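Search this repo Go to file
Home Files Wiki Issues Stars 26

# birmont-words

A word list of the dialect my gran's side of the family speaks, or spoke, in and near Birmont. There are 801 entries in the main file and another 284 in the "not sure" file, which is where I put anything I only heard once or couldn't spell.

I started it in March with an old recipe notebook and a lot of phone calls. I'm not a linguist! I work in a garden centre in Flestton and I do this in the evenings, so please be gentle if I've called something a verb and it isn't one.

## What's in it

`words.csv` is the one you want. Each row has the word, what it means in plain English, who used it (by village, no names) and a sentence if I could get one. The sentences are my favourite bit. People are hopeless at giving you a definition but ask them to moan about the neighbours and you get five good words in a minute.

`notsure.csv` has the same columns with a lot more blanks. Some of these may be family nonsense. We had a word for the crust at the bottom of the rice pan that I have never heard from anyone outside our kitchen, and I've left it in anyway.

`sayings.txt` is just lines of text, no order at all. Sorry.

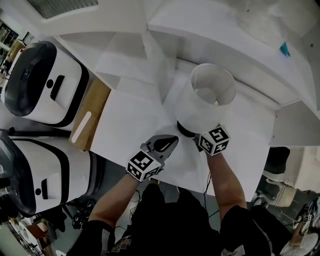
Spelling was the hard part. There isn't an agreed way to write any of this down, so I went with what Branislav Baláž used in the booklet he typed up for the village hall years ago, except that I've dropped his double vowels (he disagrees with me on this, at length, and he may be right). If you search for something and can't find it, try it with one vowel fewer.

Words for weather, mud and being tired are very well covered. Anything to do with cars, banks or school is thin, as people tend to switch languages for those. I'd love more on sewing and on card games.

## Using it

Do what you like with it, just say where it came from. If you're teaching with it, the first 500 rows have been checked by two speakers and the rest by one, so stick to the top of the file. It's UTF-8. If Excel turns the accents into soup, import it with the data menu and don't double-click it.

The script that sorts the file is called `zistosano.py`, after my gran's word for "near enough". It ignores accents when sorting, so Šťastný ends up among the plain S's in the surnames column of the sources sheet. I know. I quite like it there.

## Adding words

Open an issue or email me. One word is fine, and half a word with a story attached is fine too. Tell me the village if you know it

Share 8 Comments 3
Older Newer Back to top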